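Conócenos · Equipo y método

Werix empezó con dos personas, una lavadora de segunda mano y la convicción, bastante ingenua, de que enseñar a un robot a hacer la colada nos llevaría un invierno. De aquello han pasado varios inviernos. La lavadora la cambiamos, las dos personas siguen aquí y el robot ya distingue una puerta abierta de una cerrada casi siempre.

Nos dedicamos a recoger ejemplos. Suena poco épico y lo es. Otras empresas diseñan manos, motores o modelos; nosotros producimos el material con el que esos modelos aprenden: demostraciones de tareas domésticas hechas con robots humanoides que maneja una persona, grabadas de principio a fin, revisadas y etiquetadas. Abrir, cerrar, agarrar, soltar, volver a agarrar lo que se acaba de soltar sin querer. Quien haya doblado una sábana bajera sabe que hay mucho que aprender.

Cada tarea se graba en tandas de 500 demostraciones. De ellas, los clientes suelen recibir unas cuantas menos, porque la revisión es severa y el pulso de los operadores, después de comer, también tiene sus días. Una demostración se descarta si falta un tramo de la grabación, si las señales de los brazos no cuadran con el vídeo o si el operador ha improvisado un atajo que solo entiende él. Los fallos bien grabados, en cambio, se conservan aparte. Un cesto que se cae es un dato; un cesto que se cae fuera de plano es solo un cesto en el suelo.

Nuestro fundador, Marcelino Bittencourt, venía de reparar electrodomésticos y todavía habla de las lavadoras con más respeto que de los ordenadores. Suya es la norma de que ningún objeto del estudio se compre pensando en el robot. Si en una casa normal el cesto es de mimbre, se trabaja con mimbre, por mucho que un cubo con asas nos ahorrase varias tardes. También es suya la costumbre de cambiar las cosas de sitio entre una sesión y otra sin avisar. Al principio lo discutíamos. Ahora figura en el protocolo, en el apartado 4, con el nombre de «variación de escena», que queda mejor en las propuestas.

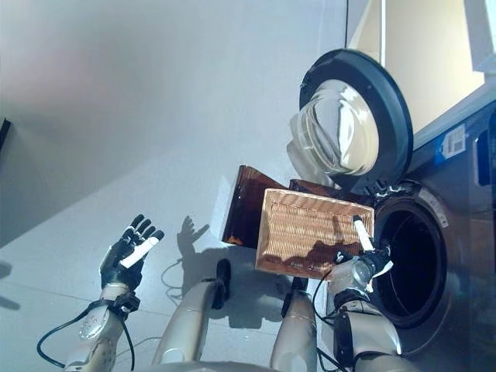
La luz es otro asunto en el que no hacemos trampa. Hay estudios que la mantienen idéntica durante meses y obtienen unas grabaciones preciosas, con las que un modelo aprende a trabajar de maravilla en ese estudio. Nosotros preferimos que el sol entre cuando le corresponde y que las sombras caigan donde caigan. Nuestros operadores se quejan, los modelos también, a su manera, y unos y otros acaban acostumbrándose.

El trabajo se organiza en dos líneas. Clukura es la de colada y ropa: cestos, tambores, puertas, prendas de todos los tamaños y calcetines sin pareja, que tenemos en abundancia. Kolev es la de cocina, más joven y más ruidosa, y explica por qué la partida de vajilla de nuestro presupuesto parece la de un restaurante. Las dos comparten Pukent, la herramienta de etiquetado que escribimos en casa en febrero, «de forma provisional», y que a estas alturas nadie se atreve a sustituir.

Para manejar un robot no pedimos titulación, pero sí paciencia. La formación son 300 repeticiones antes de que la primera cuente para un cliente, y casi todo el mundo reconoce haberle pedido perdón a la máquina en algún momento. Los turnos son cortos, con pausas obligatorias, y cada operador firma sus notas de sesión. Las notas son de lectura recomendable: «el asa, otra vez el asa» aparece con una frecuencia que ya hemos trasladado a los ingenieros.

No grabamos en viviendas particulares ni usamos imágenes de personas ajenas al equipo. Los datos se entregan con su documentación completa, incluida la lista de lo que salió mal, que algunos clientes leen antes que el resto — y hacen bien.

El sábado 14 de octubre abrimos el estudio a quien quiera ver cómo se trabaja. Habrá café, habrá robots y habrá ratos largos en los que no pase gran cosa, porque así es la recogida de datos. Quien traiga una prenda difícil puede dejarla en recepción; no garantizamos que vuelva doblada.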